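**Trenville, 14 April 2024**

# Red shirts come home for the club's birthday

There has been a good deal of washing, sorting and folding going on in Trenville this spring, and all of it in red. The Nondik football club is getting ready for its anniversary display in September, and for months now people have been turning out their wardrobes, their lofts and the bottoms of old sports bags to see what they could find.

The man behind it is Gerardo Lo Presti, who played on the left wing for the club for longer than his knees would have liked, and who put a small note in the newsletter last autumn asking whether anyone still had an old red shirt they could bear to part with. He had hoped for a couple of dozen (he had even bought the hangers!). By the end of last week the tally in his notebook stood at 158, and there was another carrier bag on the doorstep when he got home from the shops.

"I thought people would have thrown them out years ago," he told us over a very generous pot of tea. "But you don't, do you? You put it in a drawer and there it stays, and then somebody asks for it and you find you're quite pleased to be asked."

Most of the sorting is done in his front room, where each shirt is smoothed out, checked for loose stitching and folded before it goes into a box with a slip of paper saying who gave it and, if they can remember, which season it came from.
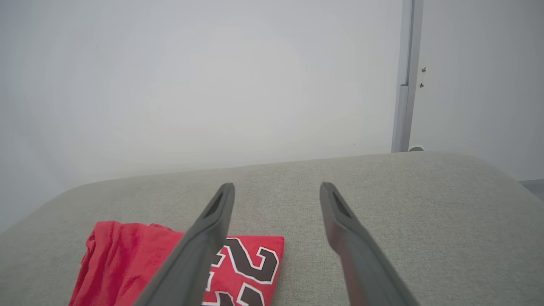
The folding has been a lesson in itself. Győző Major, who used to run the alterations counter at Petkov on the high street, has been coming over in the evenings to help, and he has firm views on sleeves. They go in first, flat to the back, and the hem comes up to meet the collar, so that the shirt sits square in the box and doesn't come out with a crease across the badge. He has mended the worst of the tears too, though he leaves the grass stains well alone, as he feels they were fairly earned.

Money for the display cases has come from a raffle and a cake sale, which together brought in £1,490, and the Joteo café has offered its upstairs room for the two weeks the shirts will be on show. Entry will be free, and there will be a book by the door for anyone who would like to write down a memory of a match, happy or otherwise.

Shirts can still be handed in at the café until the end of August. Mr Lo Presti asks that they be washed first, please, and that owners pin their name inside the collar.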